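3.2 Odd gloves in household storage

Respondents in Hiltthorpe were asked in April what they do with a glove that has lost its partner. Of over 300 households, 46 said they throw it out. The rest keep it, usually in a drawer that has not been opened with any purpose in years. Brekke (Eilif, not the other one) calls this "hopeful storage," and we have kept the term — mostly for want of a ruder one. Thickness and price had little bearing on the outcome. Color did: plain beige gloves were kept longest, perhaps on the theory that one beige glove will do for another. In 17 homes it had been made to do so, and 16 of those wearers claimed not to mind.

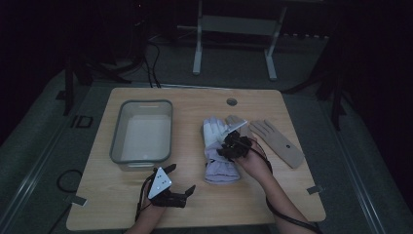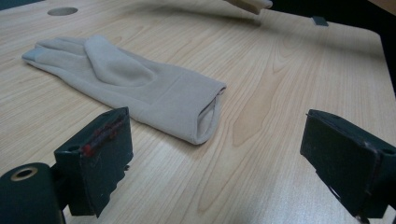
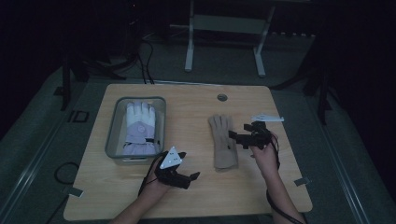
Figure 4. Gloves on a wooden tabletop.

3.3 Socks

Socks follow a different and sadder pattern, treated at length in the Myklebust survey.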